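4.2 Does the bed count as a folding surface?

Household advice tends to treat the bed as the natural place to fold clothes, and earlier work has mostly repeated this without checking it. Our own records give the claim only partial support. Of the 394 folding episodes we coded, 197 took place on a bed. Half is a large share, but it is a good deal less than the "nearly always" we had been led to expect, and we doubt that people pick the bed for its qualities as a work surface. It is often simply the biggest flat thing in the room.

We are also not convinced that it is flat. Bedding was coded as smooth, textured or deep-pile, and these groups should not be lumped together as Anari and Urbańczyk do. A deep-pile blanket gives under the hand, and a sleeve laid out on it does not have to stay where it was put. In the 50 episodes with deep-pile bedding, 20 ended with a fold that our coders marked as uneven (Figure 3). That looks like a strong result. We would be careful with it - the same homes also had more heavy tops, and a thick garment is harder to fold neatly on any surface.

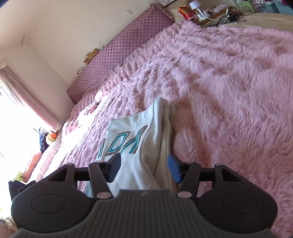

Figure 3. Folded white garment with teal lettering on a pink, long-pile blanket. Coded as deep-pile.

Small items left on the bed are a further problem. The Nirar coding scheme ignores them, and we think this is a mistake, as they reduce the space that is really free for folding.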